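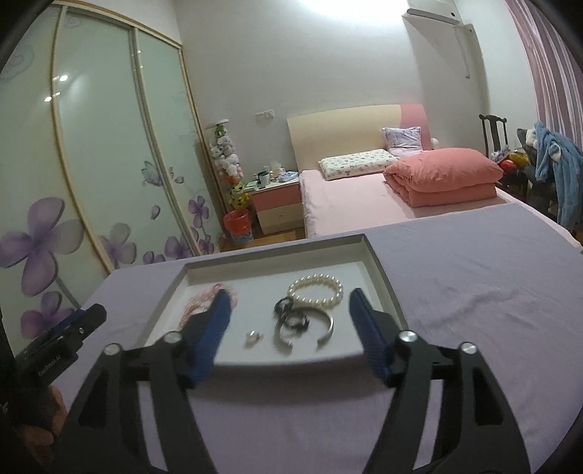

Pearl bracelet, silver cuff and dark charms on a white tray.

Flirkska: "Hamdan" album, frequently asked questions

We receive many messages about the new album by Flirkska, and we try to answer the most usual ones on this page. If your question is missing, please write to the Iltgate mail address at the foot of the shop page.

When does the album come out?

"Hamdan" comes out on 29 July 2022, on vinyl, on CD and as a download. The streaming services will have it the same morning, but the hour depends on the country where you are, and we have no influence on this.

Who plays on it?

Flirkska is still the project of Adoración Arroyo. She sings and plays the harmonium, the electric guitar and most of the keyboards. Kristóf Balogh plays drums and bass and also recorded the album. On two songs there is a small string group, and their names are printed on the inner sleeve.

Is it similar to the first album?

The first one was made almost completely at home, with a drum machine, and it is quiet from the beginning to the end. The new one has real drums and is louder. The slow songs are on side B, so if you liked the first album the most for its slowness, maybe you want to start there. People who know the band only from concerts will recognize three songs, with changed words in one of them.

What does "Hamdan" mean?

Adoración prefers to leave this open. It is the title of the last song and she had it before the music was written. We have read several explanations on forums and she has read them too.

Which song is the single?

The single is "Bido." It opens the album. The version on the single is shorter and has no introduction on the harmonium. A second single was planned for March, but the mix was not ready then and we decided to leave it. There will be no video for the moment.

How many copies of the vinyl are there?

The first pressing is 400 copies on black vinyl. They are not numbered. If they are sold, we will ask the pressing plant for a second pressing, but at present the waiting time is long and we can't promise a month.

What does it cost?

The vinyl costs 20 euros without shipping. The CD and the download have their prices in the shop. When you buy the vinyl from us, the download is included, and you receive the code by e-mail, not on a card inside the sleeve.

I did not receive my download code. What should I do?

Please look first in the spam folder. After this, write to us with your order number and the e-mail address you used for the order. Many times there is a small typing mistake in the address. We send the code again by hand, normally on the next working day.

Can I still change my delivery address?

Yes, until you have received the message that the package has left. Later it is in the hands of the post. If a package comes back to us we will send it again, and we ask you to pay the shipping for the second time.

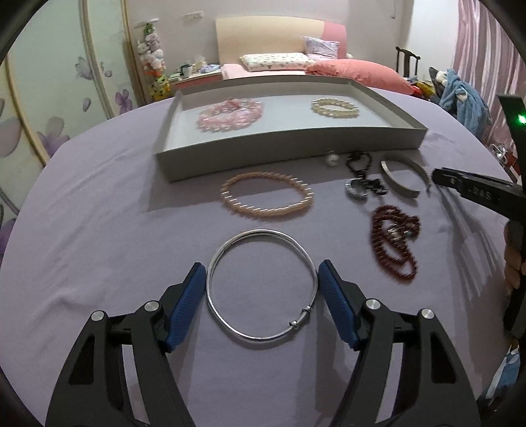

Iltgate Letter, no. 5, p. 2

My record arrived with a bent corner. Do you replace it?

If the corner is pressed a little, we don't replace it, and we know that some collectors are not happy with this answer. If the sleeve is torn or the record has a deep scratch, please send us two photographs, one of the damage and one of the outer package. We need the second one for the post office. Please don't throw the carton away before you have our answer.

Are the lyrics printed?

They are printed on the inner sleeve of the vinyl and in the booklet of the CD. The songs are in English and Spanish. Translations are not printed. For "Bido" there is a mistake in the second verse, where one line appears twice. She sings it only one time.

Will Flirkska play concerts with the full band?

In the summer there are only concerts as a duo, Adoración with Kristóf. The songs with strings are left out or played in another form. For the autumn we are looking for rooms where five people fit on the stage, and we will put the dates on the website when they are confirmed. Please don't buy tickets from pages we have not linked.

Can I take photographs or record at the concerts?

Photographs without flash are welcome. For sound recordings, please ask at the merchandise table before the concert. Mostly the answer is yes, if you don't sell them.

Can I play a song on my radio show or podcast?

Radio stations can use everything on the album. For a podcast please write to us first and say which song and how long the part is. We have a folder with files in good quality, so it is not necessary to take them from a stream.

Are there guitar chords or sheet music?

Not officially. Adoración uses an open tuning on "Hamdan" and the lowest string is tuned down to C. A listener sent us his chords for this song and she corrected one of them. We can forward them if you ask.

Is the first album still available?

As a download and on CD, yes. The vinyl is sold out at Iltgate. A few shops may have copies left, and it is worth asking them directly.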